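Fomell Panel 72 modular wall system, long-term review

Bought in September for a small room with one bad wall and two worse ones. The kit is a set of flat, pale gray panels that hang on a steel rail and close up against each other with a shadow gap. Configuration as installed: straight run at the back, angled return at each end, matte finish. A plain white table stands in front.

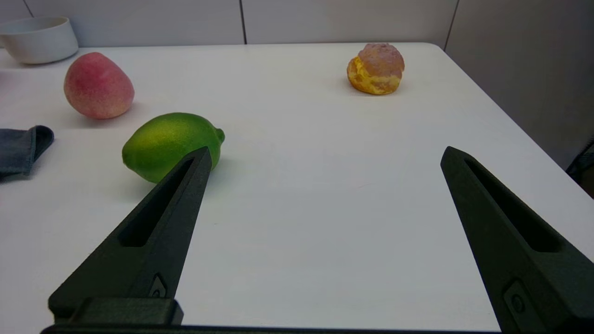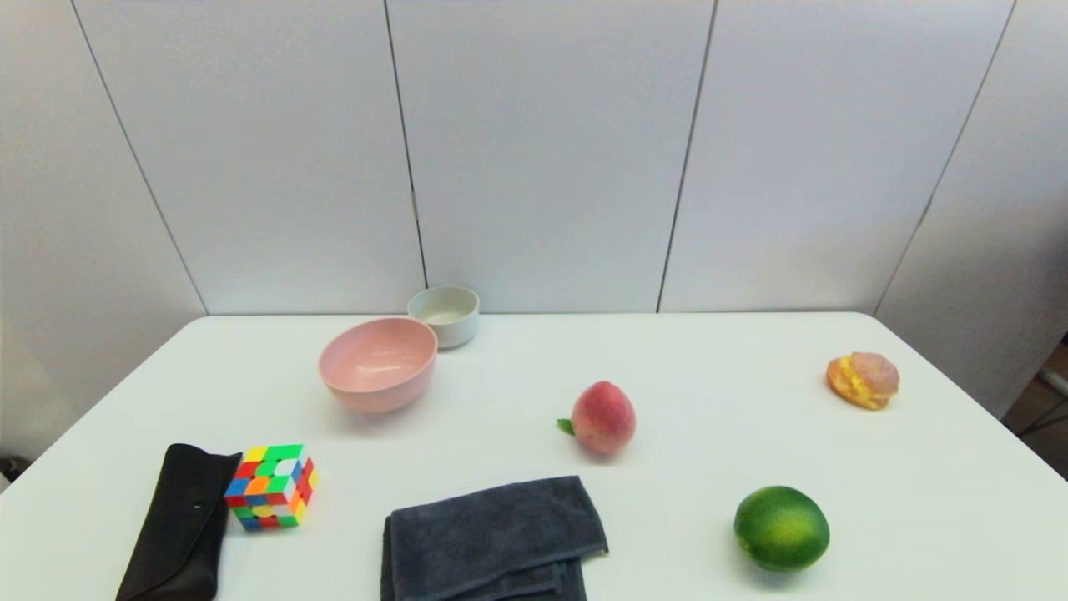
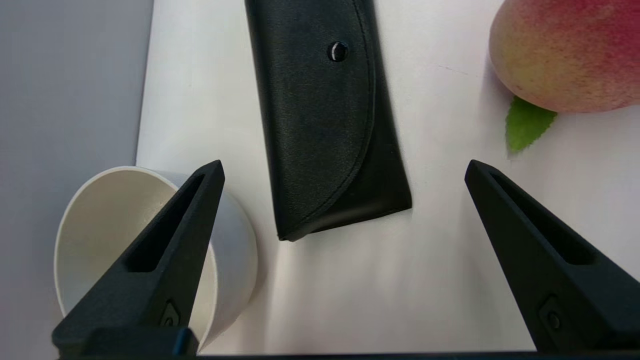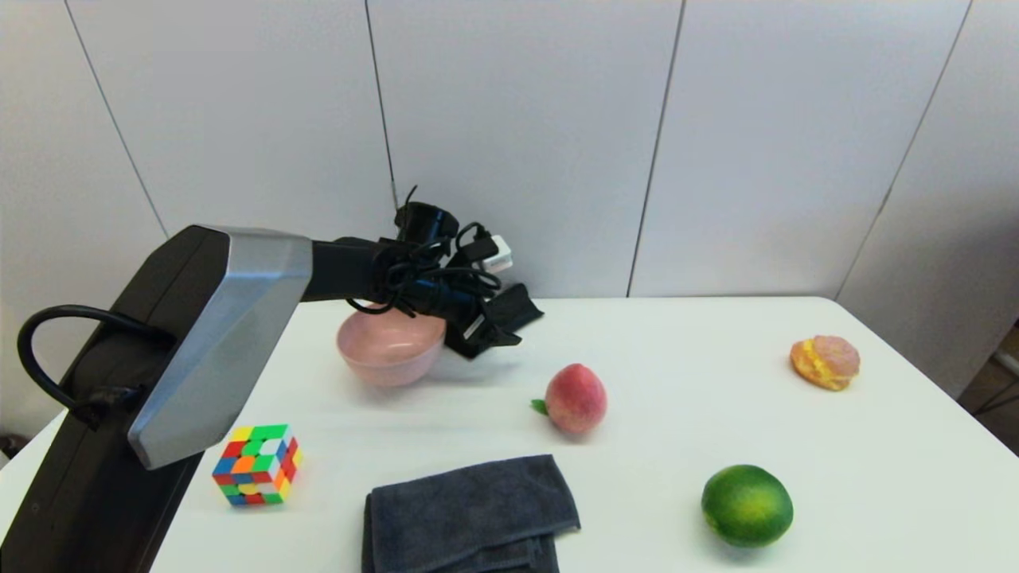

Modupe Isah disagrees with me on the gaps: "I put up the same kit and would not use the narrow spacers again. My panels moved with the heating and two of the joints closed completely by winter. Use the wide ones and accept the darker line."

I used the narrow spacers and have not had a joint close, but my room is held at a steady temperature. Her point stands for an outside wall.

Rail. Steel, predrilled every 13 inches. The holes are slotted vertically, so final leveling is easy. The supplied anchors are poor in drywall and I replaced all of them. Check the rail with a long level before hanging anything. An error at one end carries through the whole run.

Panels. Weight is reasonable for one person on the flats and awkward on the returns, where the clip has to be engaged blind. Two of mine arrived with a slight bow. Trondari, the dealer, exchanged one and argued over the other.

Finish. Low sheen, even color between cartons. Pencil comes off with a damp cloth. Black shoe rubber does not. The touch-up paint is a visibly different white after it cures.

Sound. Very little effect. Fomell sells a felt backing for 41 dollars a pack, which I tried on the back wall only. Echo on phone calls was slightly reduced. I would not buy it again.

Instructions. Step 6 shows the return clip upside down. The version on the website is correct.

Price was 196 dollars per carton without the rail. The Curen system is cheaper but uses a visible cover strip, and its corners are limited to 90 degrees.

Rating: 4 out of 5. One point off for the anchors and the paint.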